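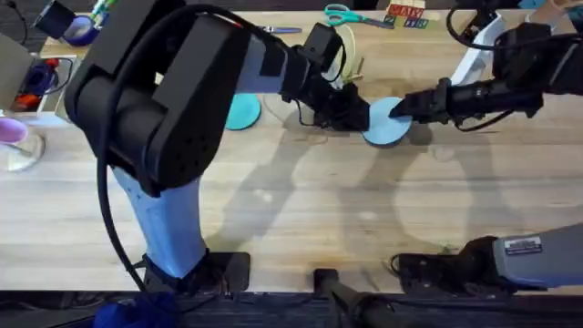

Diapositiva 1. La mesa de manualidades en plena faena: posavasos, tijeras, cintas y letras de madera.

Buenas tardes. Saludar, esperar a que se sienten los del fondo y dejar esta foto puesta un buen rato.

Preguntar a la sala: ¿qué tenéis ahora mismo encima de la mesa de casa? (Dejar que contesten tres o cuatro, ¡siempre salen cosas estupendas!)

Empezar por los posavasos, que me encantan. Uno azul claro, otro más tirando a verde azulado. Son redondos, se guardan en cualquier rincón y sirven de plantilla para trazar círculos. En el taller Estrella los usamos para todo: medallas, ruedas, caras de búho...

Pasar a las tijeras de mango verde azulado, al fondo. Aquí recordar la norma de Calevthorpe: las tijeras se dejan cerradas y con el mango hacia quien las va a coger. En la foto están abiertas, así que volver a señalarlas cuando lleguemos al orden.

Las letras de madera. Contar lo del mural de noviembre: 255 letras pintadas, una pared entera, y todavía nos faltaban eses. PAUSA.

Cintas: un rollo azul oscuro y otro más pequeño, amarillo verdoso. Mi consejo de siempre, doblar la punta al terminar. ¡Se ahorra una cantidad de uñas!

Diapositiva 2. Cómo ordenarlo en diez minutos. Primero lo que rueda, luego lo que pincha, al final lo que pinta (boli azul y rotulador verde, al mismo bote). Los bloques, en caja baja y sin tapa.

Repartir la hoja de materiales, unas 100 copias. Si sobra tiempo, enseñar la caja de Evau y dejar que la toquen.

Preguntas.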